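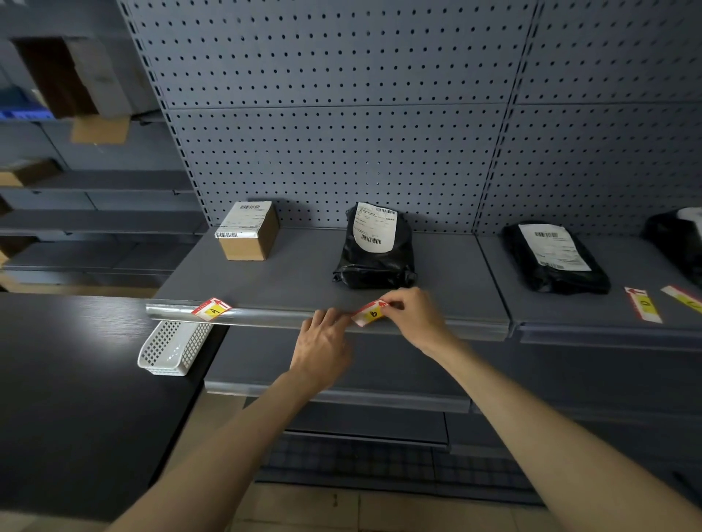 When I first wrote to Liesbeth Verbruggen to ask whether she would talk to me about good practice for robots in parcel rooms, she answered the same evening, at length, and most of what she wrote was about shelf labels. I had hoped for something on speed limits and stop buttons, I admit. She promised we would get to those, and we did eventually, but only after a pot of coffee and a good long talk about letters of the alphabet.

January 13, 2018
429 shares | 7 comments

Liesbeth spent years running a parcel counter in Rutby before she moved over to the automation side, and she still talks like someone who has had a line of people waiting in front of her. These days she writes the working rules for Medgate, a small project that puts picking robots into the kind of back rooms and counters where ordinary parcels sit on ordinary store shelving. The robot fetches, the staff put away, and both of them use the same shelves. That sharing is what her rules are really about.

"People want to begin with the machine," she told me, topping up my cup before I'd had a chance to finish it. "They ask me how fast it goes and how hard it can squeeze, and those are good questions, I have pages on those. But go and stand in the room first. If I say to you, please bring me the parcel at D, and you can't tell me where D is, then the robot is going to have trouble too, and then the two of you are going to have trouble together."

Her rulebook gives every position on a shelf a letter, and every letter a label on the front edge. The letters may be written by hand. I was surprised by that, and I said so, because I'd expected a printed code of some sort and a long paragraph on fonts. She laughed and said there had been a long paragraph on fonts in the first draft.

"I took it out in April. A shop in Flillusano had run out of the printed ones and was waiting on a delivery, and in the meantime they'd simply left the positions blank. I thought, well, that's my fault, I wrote a rule that made it better to have no label than a homemade one. So now it says a dark marker on a light patch, one letter, big enough for a person to read without bending down. If a person has to squint at it, write it again."

She is firmer about how the label sits. It should be pushed all the way into the rail, with both hands, one at each end, and it should be straight when you let go. The rulebook asks whoever put it there to step back and look before moving on to the next one.

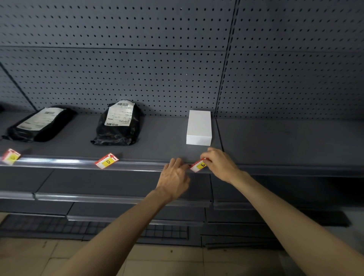 "I know it sounds fussy," she said. "I've had grown men sigh at me over it. But a label that's been shoved in at one end will work its way out, and somebody brushes past with a coat, and now E is on the floor and somebody kind has picked it up and put it back where they think it goes. That kind person worries me more than any machine does! They meant well, and they've moved a whole position, and there's no note of it anywhere."

I asked what the robot is supposed to do when that happens. The rule, she said, is that it stops and asks. It is not allowed to reason that E must be the one after D and carry on from there. It goes back to its resting place, it shows a message, and a member of staff comes over to look at the shelf with their own eyes. At one Medgate site, the counter at Qudah, the staff grumbled about this for weeks, and Liesbeth has a good deal of sympathy for them.

"They were being called over for silly things, and they were busy. So I sat with them for 2 days and we went through the calls one by one, and nearly all of them came back to labels that were crooked or lying on the shelf waiting to be put on. We fixed the labels and the calls dropped right off. I didn't loosen the rule, though they did ask me, very nicely, with cake."

Her third favorite subject, after labels and stopping, is who may be at the shelf and when. The Medgate rule is a plain one: if hands are at the shelf, the robot is parked, and it stays parked until the person has walked away and pressed the button to say so. Changing a label counts as hands at the shelf. So does straightening a parcel, or reaching in for just a second, which she says is the phrase she has heard most often in her working life.

I mentioned that Arwel Penry, who trains counter staff and has used her rulebook with his own groups, had told me he thought the button was one step too many. He would like the robot to notice for itself that the person has gone. She nodded all through this; the two of them have clearly had the conversation before.

"Arwel is a lovely trainer, and he may be right one day. But I like a person to say, I'm finished. You might have stepped away to fetch the rest of the labels. You might have your basket over on the side and be coming straight back. The robot can see that you've gone, and I don't want it guessing what you meant by going."

Empty shelves get labeled as well, by the way. I would have left them until they were needed, and so, she says, would most people. In her book a position exists from the moment it has its letter, whether or not there's anything on it, and a shelf with no letters is a shelf the robot must leave alone.

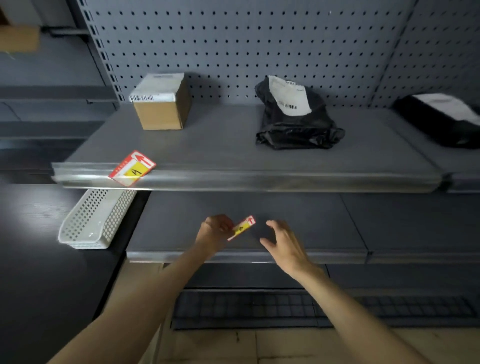 Labeling the parcel shelves. Position A is marked on the upper shelf.

I asked her how long the whole thing runs to, and she looked a little guilty. The full rulebook is longer than she would like. The part that goes up on the wall is 3 pages, in large type, and she would be happiest with fewer. New staff read it standing up, on their first morning, and then they label one shelf from end to end while somebody experienced watches and keeps quiet.

"The keeping quiet is the hard part," she said. "I'm terrible at it. I have to hold my coffee with both hands."

We did get to speed limits in the end, and to stop buttons, and to where the floor should be kept clear. I have enough in my notebook on those for another piece, and Liesbeth has kindly agreed to check my drawings of the floor layout before it goes up.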